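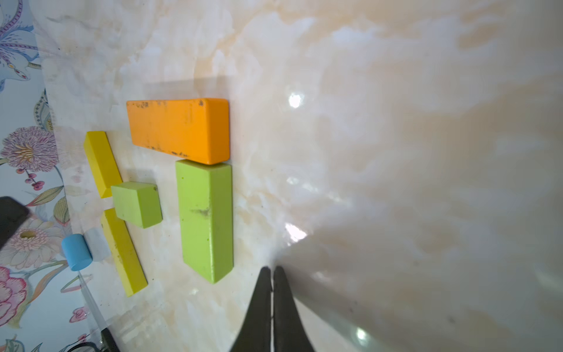

About Cendovcombe Blocks

We have been sorting, lending and repainting wooden toy blocks for 22 years, which is longer than most of our blocks keep their corners. Orange, yellow, lime green: the colors are loud, and the chips and scuffs are earned. We sell a repainted set called Erora for people who like things tidy. It is our second-best seller. The best seller is Dekau, the scuffed one.

There are 3,000 blocks on the shelves at last count, and every set that comes back gets tipped out on a table and laid end to end before it goes in its bag.

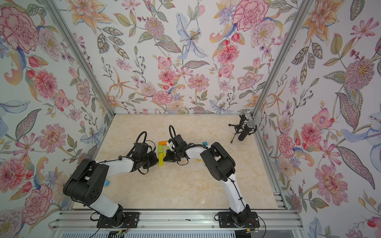 Our taste in decorating runs to peonies, lilies and whatever else would fit on the roll. Visitors either love the wallpaper or sit with their backs to it, and both kinds are welcome.

Families may borrow 2 sets at a time for 30 days. The shop closes for all of July, when we repaint. Please don't wash the blocks in the dishwasher. We've seen what comes out.

Page updated 3/20/18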